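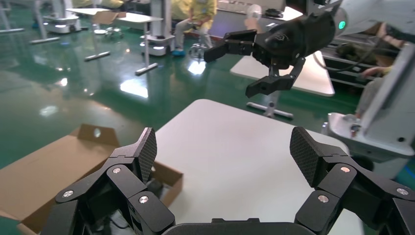 Student Project Report: Attendance and Labeling at the Rebane Street Art Exhibition
Submitted 2021-10-19

1. Purpose
The project examined how visitors used wall labels at an exhibition of protest posters and banners held in August at the Rebane gallery in Mustora. The gallery asked whether longer labels, with the history of each march or strike, would be read.

2. Method
Entry was free. The front desk logged 781 visitors during the run, and 448 of them agreed to fill in a one-page survey. Short labels were used in the east room and long labels in the west room. Both rooms showed work on loan from the Vonemance print collection.

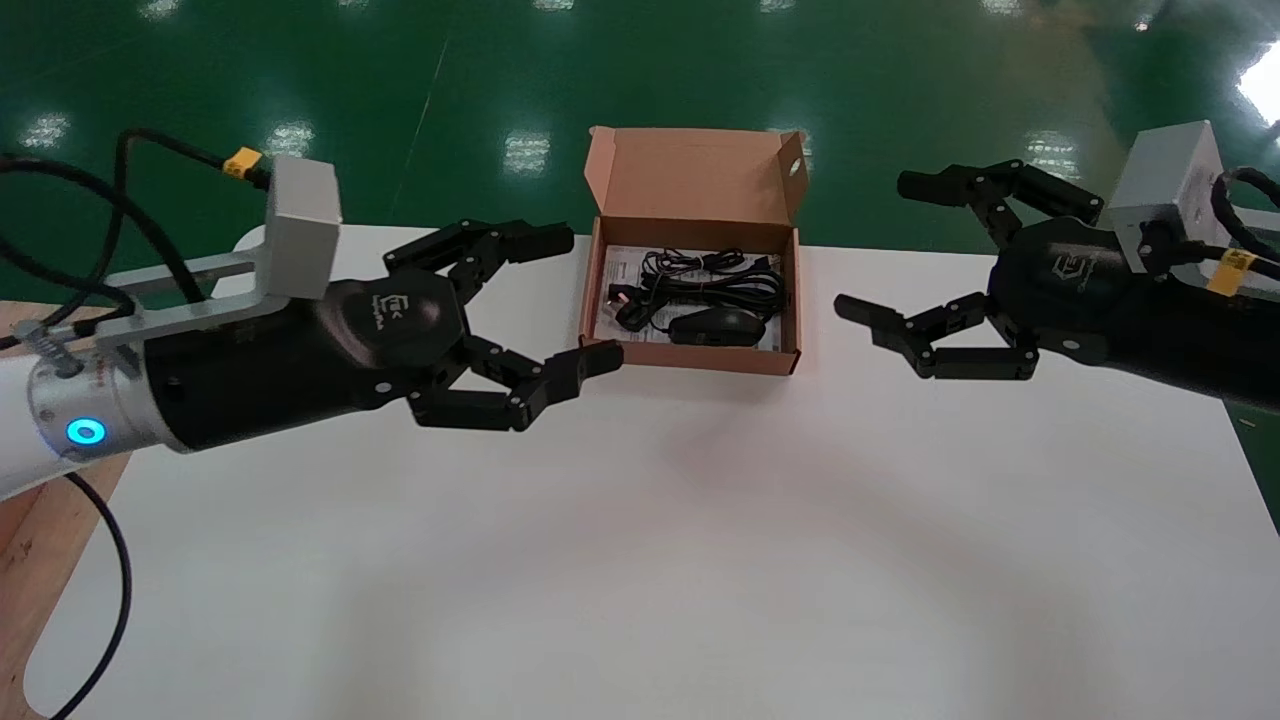

Figure 1. Open cardboard box on a white tabletop, with a printed sheet inside.

3. Results
Of the surveys returned, 172 named a long label as the part of the visit they remembered best. Visitors spent up to 12 minutes in the west room. Several wrote that the type was too small and that the banner texts should have been translated.

4. Limits
The west room also held the largest banners, and the survey did not separate interest in the labels from interest in the works. Visitors who came in school groups were not surveyed.

5. Recommendation
The gallery should keep the long labels and print them in larger type. A second survey is planned for the Clutetti mural show.

Related reports
Poster Conservation on a Small Budget
Opening Hours and Visitor Numbers in Mustora
Mapping Murals in the Clutetti District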